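The Singing Lesson

My aunt left me a parrot, two hundred and eighty dollars in an envelope, and a note that said DO NOT LET HIM HEAR THE RADIO BEFORE NOON. No other instructions. That was my aunt all over!

His name was Drurnau. I asked my mother where the name came from and she said it was a town, or maybe a soap, and that I should feed him less papaya than he asked for. He asked for a lot of papaya. He asked for it in my aunt's voice, which the first morning made me drop a whole jar of instant coffee on my foot.

I should say I was between things that year. I'd been let go from Zavia, where I wrote the little leaflets that go in boxes of vitamins, and I'd moved into a place on the top floor of a building where the elevator worked on a kind of honor system. I liked it though. I painted nothing and hung nothing and told people I was keeping it simple.

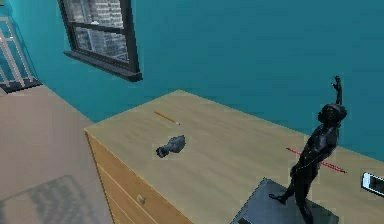 The corner by the window, before Drurnau.

So the parrot got the best spot, obviously. He looked out at the bricks across the way and I looked at the parrot, and for a week we were both pretty polite about it.

Then I forgot about the note. It was a Tuesday, I was looking for my other shoe, and I switched on the radio at maybe nine in the morning. Some kind of opera was on. A woman was dying in Italian and taking her time. Drurnau went very still. He leaned forward, he puffed up to double his size, and he sang.

I don't mean he squawked along. I mean he sang the next part. The man's part, the tenor, the part that hadn't come on yet! And when it did come on, he was ahead of it by a breath, like someone holding a door open.

He didn't stop until noon.

At ten past twelve there was a knock. It was my downstairs neighbor, Pui-shan Yuen, who I knew only from the mailboxes and from a disagreement over a bicycle. She had a pencil behind each ear and I figured I was in for it.

"Who is that?" she said.

"I'm so sorry. It's my bird."

"No," she said. "Who's that singing?"

I pointed. Drurnau was eating a grape and gave us the side of his face.

She came in without being asked and stood in front of him for a long while. She taught voice, she told me, at a school called El Ouafi, over a bakery on the far side of the park, and she'd spent the whole morning with her ear against her own ceiling, standing on a chair, at her age. Then she sang him a line. She had a small, clean voice, like water going into a glass. Drurnau put down the grape and sang the line back, except he fixed it. I don't know anything about music and even I could tell he'd fixed it.

"Well," she said. She'd gone a little pink. "He's right. I've been breathing in the wrong place since November."

After that she came up every day. She paid me in dumplings, which I thought was more than fair, and pretty soon she was bringing her students too. There was Ismail Ait Brahim, a bus driver with a chest like a wardrobe who was scared to sing above a whisper. There was Beril Ertürk, nineteen and furious, who wanted to be on television and cried whenever she hit a good note. They stood in my kitchen and the bird listened with his eyes half shut. If he liked it he bobbed. If he didn't, he said, in my aunt's voice, "Again, sweetheart, and this time as if you meant it."
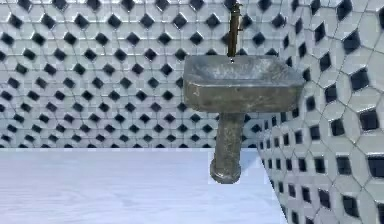 That sentence bothered me. I lay awake over it. My aunt sold insurance, see. She drove a beige car and she had her hair set on Fridays, and in my whole life I'd never heard her hum. Where would a bird get a thing like that?

I called my mother.

"Oh," she said, and then nothing, and I could hear her turn down the stove. "Well, she had a fella. Before you were born. Mahmoud Mansour. He sang at the Wutano."

"What's the Wutano?"

"It was a theater, honey. It had 555 seats and not one of them comfortable. She used to coach him for his parts in the bathroom, because of the echo. She had a marvelous ear! She just couldn't carry a tune herself, not in a bucket. And then he went off on a tour and that was a long tour."

"How long?"

"He's still on it, as far as I know," said my mother, and asked if I was eating properly.

I did the math on the bird. Parrots can go on practically forever, the good ones, and he'd have been a youngster then, sitting up on a towel rail while some big handsome man ran through his scales and my aunt sat on the edge of the tub with the score on her knees, telling him again, sweetheart. And then the man was gone and she had all of it in the house with her anyway, every part he ever learned, and all it took to set it off was a radio. No wonder she had a rule! What I couldn't work out was why she'd made it noon. Why not never?

I asked Pui-shan, who was wrapping dumplings at my counter by then as if she paid rent.

"Theaters rehearse in the mornings," she said. "By afternoon he would have been at work." She pinched one shut and set it on the plate. "So in the afternoon it was only the radio."
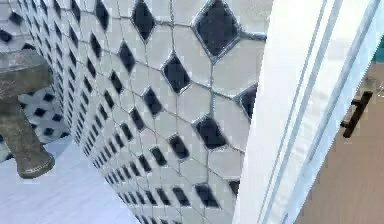
I thought about that all the way through the dishes and I still think about it now, usually when I've got my hands in something.

Anyway, the recital. Pui-shan wanted it at El Ouafi, in the big room over the bakery, and she made up a program on the school copier with Drurnau's name in the same size letters as everyone else's. I carried him across the park in his cage with a dish towel over it. He complained about the towel the whole way. People stared, and a little kid asked me if my laundry was okay.

Six singers were down to perform and the bird was on last. Ismail went first and he sang so loud that someone came up from the bakery to listen, with flour up to her elbows. Beril got through her whole song with tears dripping off her chin and never lost the note. Then it was our turn. I took off the towel and Pui-shan played the opening bars, and Drurnau looked over the room, all those folding chairs, and didn't make a sound.

She played it again. Nothing. Somebody coughed.

In the second row there was a woman I didn't know, one of the grandmothers, I guessed. She'd been introduced to me at the door as Hajar Lamrani and she had a terrible cold. And she began to hum the tune, very softly and very badly. Flat as a pancake! It wandered off and came back and wandered off again. She couldn't have carried it in a bucket.

Drurnau's head came up. He walked sideways along his perch until he was as near to her as he could get, and he sang the whole thing through to her, start to finish, and when he was done he said, "How was that, sweetheart?" in a voice I'd never heard before, a man's voice, low and kind of hopeful.

Mrs. Lamrani blew her nose.

"Very nice," she told him. "Do it again."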